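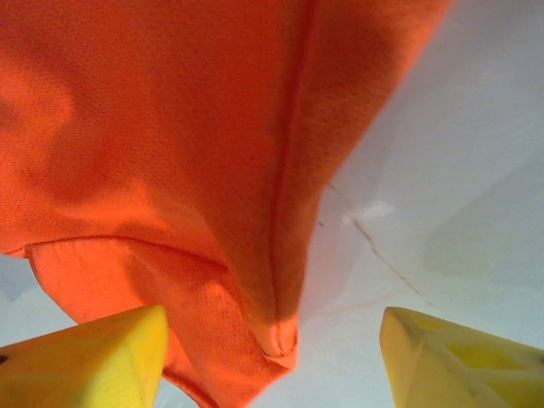 Orange fabric with a dark red seam, lying loosely on a glossy, pale surface.

Mending and Washing Day: My Favourite Tips for Making Clothes Last

I do love a good mending day! There's something about putting the radio on, making a big pot of tea and getting through the whole pile that cheers me up for the rest of the week. These are the tricks I come back to again and again, and a few of them have saved clothes I was ready to cut up for dusters.

Catch the seams early

Turn everything inside out before it goes in the wash and run your thumb along the seams. A gap of two or three stitches takes a minute to close. Leave it for a few more washes and you'll be at it all evening (ask me about my husband's walking trousers). I start my new stitches a thumb's width before the gap and finish the same distance after it, so the old thread is held down at both ends.

For anything stretchy, use a small backstitch and don't pull it tight. On the machine, a very narrow zigzag is lovely – it gives a little when the fabric does. And do change your needle! A ballpoint needle slides between the threads of a knit, where a sharp one can nick them and leave you with a row of tiny holes.

Bright colours need a bit of looking after

Oranges and reds are my absolute favourites to wear and the worst offenders in the machine. Before a new bright top goes in with anything else, dab a hidden bit of hem with a damp white cloth. If any colour comes off, wash it by itself in cool water until the cloth stays clean.

My friend Aparecida Siqueira, who dyes her own wool, taught me to dry brights in the shade and always inside out. I used to peg mine in full sun and wonder why the shoulders went pale. What a difference it makes!

Vinegar gets recommended everywhere for fixing dye. I've tried it on shop-bought cotton several times and never seen it do a thing, so I save mine for the kettle.

Stains, quickly

Grease: a drop of washing-up liquid, rubbed in gently from the back, left for 20 minutes and rinsed warm.

Blood: cold water only, and plenty of it. Hot water sets it.

Tea: soak in cool water with a spoonful of bicarbonate of soda, then wash as usual.

Candle wax: put the whole thing in the freezer for an hour, snap off what you can, then iron what's left between two sheets of brown paper on a low heat.

Grass: a little white spirit on a cotton pad, but test it somewhere hidden first and keep it well away from anything hot. Rinse it right out by hand and let it air outdoors before it goes anywhere near the machine.

My thread box

I kept my thread in a biscuit tin for years and it was one big tangle. Now I use a Kulcombe box with a tray that lifts out, and I'm delighted with it. There are 42 reels in mine, and I really only use five: white, black, navy, grey and a sort of mushroom colour that disappears into nearly anything. If you can't match a colour exactly, go a shade darker. A lighter thread always shows.

Wind a few spare bobbins while you're in the mood for it. Running out halfway down a hem is maddening.

Drying without the creases

Give each piece one hard shake before you hang it, holding it by the hem. Smooth the seams flat with your fingers while they're damp and you can skip the iron for most things. Jumpers go flat on a towel, rolled up first to squeeze the water out. Please don't wring them!

I set the spin a notch lower than I used to as well. Things take a bit longer to dry but come out so much less crumpled.

Buttons

Lay a matchstick across the top of the button as you sew, then slide it out and wind the thread round underneath three or four times. That gives you a little stalk, and the button sits properly over thick cloth. Spare buttons go in a jam jar with the lid on – my last open dish of them went behind the radiator, and I'm still finding them with the hoover.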